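Monday, late

Spent most of the day on the planner. The cord sorting job has been stuck for a while now, and I finally sat down with the Friday logs and read them line by line before changing anything. 3515 planning calls in the log, and 449 of them came back with no path. I had been blaming perception for that. Most of the failures had a perfectly good grasp point. The trouble was on my side, in the collision check between the two wrists.

When I wrote that check I put one fat capsule around each wrist and bracket together, which was quick and safe. It also means that when both grippers want to be over the same end of the bin, the planner sees a crash that isn't there. So it gives up, backs off, tries again from the same place and gives up again. I split the capsule into three smaller shapes per arm and reran the saved calls offline. The failures dropped a lot. I haven't looked at the ones that are left.

The cable is still not in the model at all. The arch over the wrist changes shape with every move and I don't know a cheap way to handle it. For now I keep a padded zone above each wrist and limit how far the last joint can turn. Štěpánek, the firm that wrote our driver, has a limit setting for this in their config, but it gets read only at startup. I lost half an hour before I noticed that. Wrote it on the card over my desk.

Planning time went up, as expected. The cutoff was 600 ms and I raised it to 2250 ms for the two-arm moves only. Single-arm moves stay where they were. If Deltcombe complains about cycle time I can bring it down again once the shapes are cached.

Perception is the next thing. The segmenter does fine on one cord by itself, but where the red one lies over the dark blue one it joins them into a single blob, and the grasp point lands in the middle of the crossing. That is the worst place to pull. I want to try picking free ends first and only fall back to loops when no end is found. The thin pale-red cord will be hard either way. The mask for it breaks into short pieces and the tracker treats each piece as a new object.

Also changed the handover state so that one arm waits for a clear signal before the other moves in over the bin. Before, it was a fixed delay - my own lazy fix from March. Ran both arms slowly with the new shapes after dinner and left the cords spread out for tomorrow. Need to commit the config before I touch anything else.
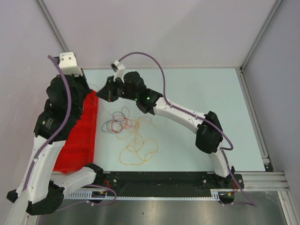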